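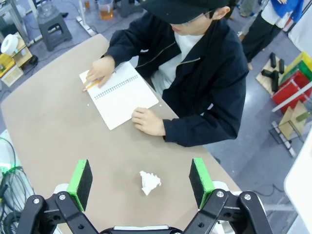
Notebook laid on the diagonal, pencil at the upper left of the page.

Setting up and keeping a pencil logbook in a spiral-bound notebook

Last revised Saturday, September 26, 2026
Maintained by Marcela Zelenák, Imholm Records Bench

This page covers the preparation and daily use of a handwritten logbook: page numbering, columns, entry format, corrections, indexing and storage. It applies to any plain spiral-bound notebook. Ruled books can be used, but the column widths given in section 3 will need to be adjusted to suit the ruling.

The method was worked out for equipment maintenance records. It has also been used for a seed inventory, a darkroom chemical log and a household repair book without much change.

1. What you need

One spiral-bound notebook, white paper, unruled. The Imholm books are 200 pages, counting both sides of each leaf. Thinner books fill too quickly and the index becomes a large share of the book.

Two wooden pencils, HB. Keep one sharp in reserve so an entry is not interrupted. A 2B smears on the facing page and should be avoided. A 2H is difficult to read after photocopying.

A sharpener with a lid.

A white vinyl eraser, for the setup stage only. See section 5 for corrections once the book is in use.

A 30 cm ruler, preferably with a raised edge.

A permanent marker for the cover.

Pens are not used in the body of the book. Several gel inks tested here ran when the page was touched with a damp hand, and one showed through to the back of the leaf. Graphite does neither, and a broken point can be fixed at the table in a few seconds.

2. Position of the book and the writer

Work at a table with a flat, light-coloured top if there is a choice. Pencil points and sharpenings are easy to spot on it.

Turn the book until its edges sit at an angle to the edge of the table. For a right-handed writer the usual rotation is anticlockwise, with the top of the page leaning to the left. For a left-handed writer it is clockwise. Start at 30 degrees and adjust until the forearm is close to parallel with the side edges of the paper. The wrist should be straight. If it bends to follow the line, the book needs more rotation.

The non-writing hand lies flat near a lower corner of the book. Light pressure is enough. Its job is to stop the book from sliding and to move it up the table as the writing moves down the page. Move the book; leave the writing arm where it is. Writers who keep the book fixed and drag the elbow toward themselves tend to produce a column that drifts to the right over the last third of the page.

Spiral binding causes one problem that sewn books do not. When the writing hand is on the same side as the rings, the heel of the hand rides up on the wire for the last few centimetres of each line. There are three ways to deal with it:

Fold the used leaves fully behind the book, so that the stack sits level.

Stop each line 25 mm short of the rings and rule that strip off as a margin.

Write only on the faces where the rings fall on the opposite side from the writing hand, and leave the other faces for sketches and pasted labels.

The second is the default at Imholm. The third wastes paper but is the most comfortable for long sessions.

Lighting should come from the side opposite the writing hand. A cap or visor is acceptable under bright overhead fittings, but check that the brim does not put the line being written in shadow.

3. Preparing the book

Do all of this before the first entry. It takes a little over half an hour.

3.1 Cover. Write the book number, the subject and the start date in permanent marker. Leave the end date blank.

3.2 Page numbers. Number every face, front and back, in the upper outer corner. Use figures 5 mm high. Number in runs of ten and check the tens as you go, as skipped leaves are the most common setup fault. A book found to have a skipped leaf after entries have begun is not renumbered. Mark the leaf 46a and 46b, or whatever applies, and carry on.

3.3 Index pages. Reserve pages 1 to 6. Rule one vertical line 30 mm from the left edge. Page numbers will go to the left of it and subjects to the right.

3.4 Abbreviations page. Reserve page 7. Every abbreviation used in the book is written here in full at the time it is first used.

3.5 Columns. From page 8 onward, rule the first ten pages only. Rule further pages as they are needed. For an A4 or letter-size book, working from the left:

Entry number, 18 mm
Date, 24 mm
Item, 45 mm
Work done or observation, remainder of the page
Initials, 14 mm
Ring margin, 25 mm, on faces where it applies

Draw the lines lightly with the reserve pencil. Place the point against the ruler at the top left of the page and pull toward yourself in one stroke. Two short strokes rarely meet.

Brush off eraser debris before turning the page. Debris trapped between leaves leaves a raised spot that the pencil catches on later.

4. Writing an entry

Each entry gets a number. Numbers continue from one book to the next and never restart. The Imholm series stands at 2,775 entries across 19 books, and an entry is always cited by number alone, without the book. The cover of each book shows its first and last entry number once it is full.

Write the date on every entry, including when several fall on one day. Ditto marks are not used in any column.

Name the item the same way each time. Choose the name from the label on the item if it has one. If two items share a name, add a location: "Parsa pump, north wall", "Parsa pump, bench".

Under work done, put the observation first, then the action, then the result if there is one. Leave out opinions about the cause unless they are marked with a query in a circle. Give units with every measurement.

A typical entry reads:

2,768. Dravell vice, bench 2. Jaw play 0.4 mm at full opening. Gib screws tightened one quarter turn. Play 0.1 mm. MZ

A poor entry for the same job reads:

2,768. Fixed the vice, seems better. MZ

The second entry is of no use a year later, when someone wants to know whether the play has come back.

Leave one blank line between entries. Do not leave blank lines within an entry, and do not start an entry in the bottom two lines of a page. Put a diagonal stroke through any unused space at the foot of the page.

Letter height should be 3 mm or more. Capitals are not required. Cross the figure 7 and put a slash through zero if the log contains part numbers.

Sharpen when the stroke reaches the width of the ruled lines. In ordinary use this is every second or third page.

5. Corrections

Once a book is in use, the eraser goes back in the drawer. To correct an error, draw a single line through it so that it can still be read, write the correction above or after it, and add initials.

If a whole entry is wrong, strike the entry number only and write "void, see" followed by the number of the replacement.

Do not tear out leaves. With a spiral binding a leaf can be removed without much trace, and the page numbers are the only check against it. If a leaf tears free by accident, tape it to the next leaf along the ring side and note the fact on page 7.

6. Indexing

Update the index at the end of each week, or every two pages in a slow book. Index by item, not by date. Allow four lines per item on first listing so that later page numbers can be added beside it.

Worked example, from book 17:

Dravell vice: 9, 22, 47
Parsa pump, bench: 11, 12, 30
Ukora scale: 8, 19

Where an item has more than eight page references, start a fresh line and write "cont." in the left-hand column.

7. Closing and storing a book

A book is closed when the last ruled page is full or at the end of January, whichever comes first. Write the end date and the last entry number on the cover. Carry any unfinished items forward to the new book as fresh entries with fresh numbers, each citing the old one.

Store closed books upright with the rings toward the back of the shelf. Stacking them flat is possible if the rings are alternated left and right, otherwise the pile leans and the wire on the lower books is crushed. Keep drinks on a separate surface while old books are out for consultation.

Pencil on ordinary white paper remains readable for decades if the pages do not rub against each other. Books that are carried around should have an elastic band at the outer edge. Fixative spray is not recommended, as it stiffens the leaves and they begin to tear at the punched holes.

8. Common faults

Columns drift to the right. The book is not being moved up the table. See section 2.

Grey haze on facing pages. Pencil too soft, or the book is being carried without a band.

Leaves catch when turned. One or more rings are out of round. Close them gently with flat-nosed pliers, starting from the end of the coil.

Last words in each line cramped or sloping. The ring margin has been left out, or is too narrow for the writer's hand. Increase it to 30 mm.

Duplicate entry numbers. Keep the first as it stands, add the letter B to the second, and note both on the abbreviations page.

Changes in this revision: ring margin increased from 20 mm to 25 mm; section 5 now covers loose leaves; index example replaced.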